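家事・売場作業の自動化に関する検証結果を公表　ウィルンポート生活技術研究所

ウィルンポート(Wirnport)生活技術研究所は2025年1月13日、家庭内の片付けおよび小売店舗の売場作業を対象としたロボットアームの検証について、中間報告を公表した。報告書は、卓上での小物の整理など条件を限定した作業では一定の成果が認められる一方、住宅や店舗において人の作業を全面的に代替する段階には至っていないと結論づけている。

本検証は、制御ソフトウェアの開発を手がけるプリルナリ(Plirnari)社、および日用品小売のオクサネン(Oksanen)社との共同事業「ドラドゥス(Dradus)計画」の一環として実施された。人手の確保が難しくなっている小売業の後方作業と、高齢者のみの世帯における日常の家事とを同じ枠組みで評価し、どの作業であれば機械に任せることができるかを明らかにすることを目的としている。

対象となった作業は、食卓上の小物を所定の位置に戻す、折り畳んだ布類を棚に収める、商品を陳列棚の前面に揃える、返品された商品を種類別に仕分けるなど、9種類である。いずれも家庭または店舗で日常的に行われているもので、選定にあたっては、オクサネン社の従業員および研究所の登録世帯から提出された作業日誌が参照された。日誌には作業の内容と所要時間のほか、途中で中断した理由、他の人に引き継いだ際の状況なども記載されており、研究所はこれらを作業の難易度の設定に用いた。

検証は、計算機上に再現した室内での試行と、実機による試行の二つの段階で行われた。計算機上では、物の形状、置かれた向き、照明の条件を変えながら2,924回の試行が実施され、そのうち所定の基準を満たした動作について、実機による確認が行われた。実機での試行は1,263回である。判定にあたっては、対象物を指定の場所に置いたことに加え、周囲の物を動かしていないこと、対象物に損傷がないこと、制限時間内に動作を終えたことが条件とされた。

報告書によれば、形状が単純で硬い物を平らな面の上で移動させる作業は、計算機上と実機の双方で安定した結果が得られた。箱状の商品の前出しについても、棚の奥行きと商品の寸法があらかじめ登録されている場合には、監視者の介入をほとんど必要としなかった。

一方、布類の取り扱いでは、計算機上で基準を満たした動作が実機では再現されない例が多く見られた。布は持ち上げる位置によって形が大きく変わるため、次の動作の開始点を定めることが難しく、途中で動作を停止する場合が目立ったという。また、薄い物や縁の立った物が他の物に接して置かれている場合には、つかむ位置の判断に時間を要し、人が行う場合のほぼ倍の時間がかかる作業もあった。

照明の影響についても記述がある。アーム自身の影が対象物に重なると、物の輪郭の認識に誤りが生じることがあり、特に卓面と対象物の色が近い場合に顕著であった。プリルナリ社はこの点について、影の向きと濃さを変えた条件を計算機上の試行に追加し、認識部分の再調整を進めている。

ドラドゥス計画の主任研究員を務めるヴェイッコ・ハマライネン(Veikko Hämäläinen)氏は、公表に合わせて開かれた説明会において、「個々の動作だけを取り出せば、実用に近い水準に達したものがある。しかし、家事は動作の集まりであると同時に判断の連続でもある。何を残し、何を片付けるのかという判断を機械に委ねるには、まだ相当の準備が必要である」と述べた。

同氏はさらに、卓上の整理を当面の重点課題に位置づけていることを明らかにした。 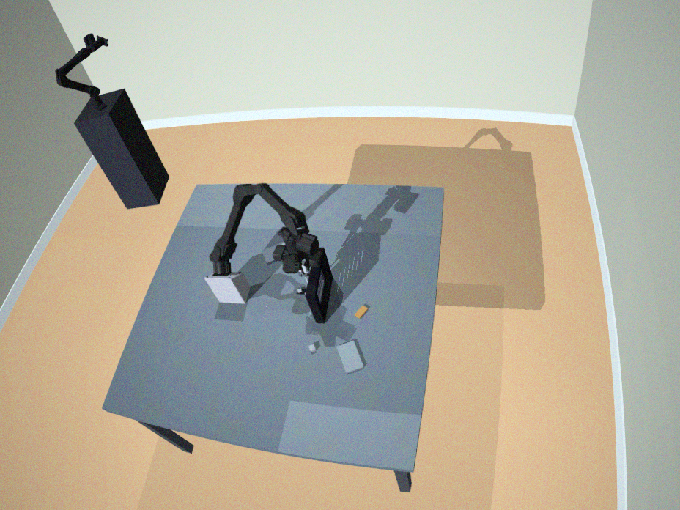
卓上の整理は動作の範囲が限られ、失敗した場合の危険も比較的小さいことから、異なる制御方式を同一の条件で比較するのに適しているとされる。研究所では、対象物の大きさや間隔を段階的に変えた課題を整備し、外部の研究機関も利用できる形で提供することを検討している。

小売の現場からは、慎重な意見も示された。オクサネン社は報告書に付した所見の中で、営業時間中の売場では来店客の動線が常に変化することから、現時点での導入は閉店後の作業に限ることが妥当であるとした。また、機械が動作を停止した場合の復旧手順を従業員が短時間で習得できるかどうかが、導入の可否を左右するとの見方を示している。同社は今後、2店舗において、閉店後の前出し作業と返品の仕分けを対象とする試験運用を行う予定である。期間中は各店舗に担当者を置き、停止の回数、復旧に要した時間、翌朝の手直しの有無を記録する。

家庭での利用については、さらに長期の検証が必要とされた。報告書は、住宅ごとに家具の高さや物の置き方が異なること、居住者が作業の途中で物を動かす場合があること、乳幼児や動物が動作範囲に入る可能性があることを課題として挙げ、安全に関する基準が整うまでは、居住者が不在の時間帯を含め、無人での運転を行わない方針を示した。登録世帯への機器の貸与は、本年度中には実施されない。

費用面の評価は今回の報告には含まれていない。研究所は、機器の価格に加え、設置、保守、監視に要する人員の費用を算定したうえで、最終報告に盛り込むとしている。あわせて、作業を機械に移した場合に従業員の業務がどのように変化するかについても、オクサネン社の協力を得て聞き取り調査を行う。

研究所は、中間報告の内容に関する公開説明会を2月に開催する。説明会では、各作業の判定基準と試行の記録を示し、小売、介護、住宅設備の各分野の関係者から意見を募る。参加には事前の申し込みが必要で、受付の方法は研究所の窓口で案内している。寄せられた意見は、次の段階で対象とする作業の選定に反映される。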